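Robot Software Laboratory
Handout 7: From camera view to pen grasp

In this session we connect three parts which you wrote separately: detection, grasp selection and motion planning. The program runs in Volto, and the arm driver is in the package Plolline. Please update both packages before you begin.

Detection gives a mask for every object on the table. From the mask of the pen we compute the center and the long axis. The angle of this axis has an ambiguity of 180 degrees, and for a parallel grasp both answers are good. Choose the one which needs less rotation of the wrist.

The mug is treated as an obstacle. Its handle must be inside the obstacle region also, so do not fit a circle to the opening only. Many groups made this mistake in September, and their planner passed through the handle.
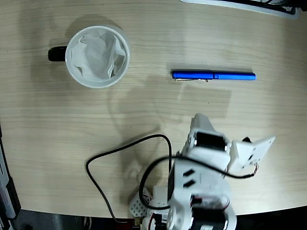

Robot Software Laboratory, Course Notes, Vol. 15, p. 156

Two things in such a view disturb the mask. The first is shadow. The table is pale and the shadows on it are soft, so a fixed threshold on brightness will often join the pen with the shadow under it. Use the color channel, where blue is well separated from the wood. The second is the cable, which lies over the table and crosses the arm. Our arm model does not include it. Remove from the mask all regions which are long, thin and black, then check that the pen is still there.

The planner receives the grasp pose and samples a path. The limit is 729 samples. If it fails, do not increase the limit at first. Print the start pose and look if it is already in collision, because this is the most frequent reason.

To hand in: the log file, your value for the pen angle, and one paragraph on how you removed the cable.

Reading: Mazurek notes, the chapter on grasp frames.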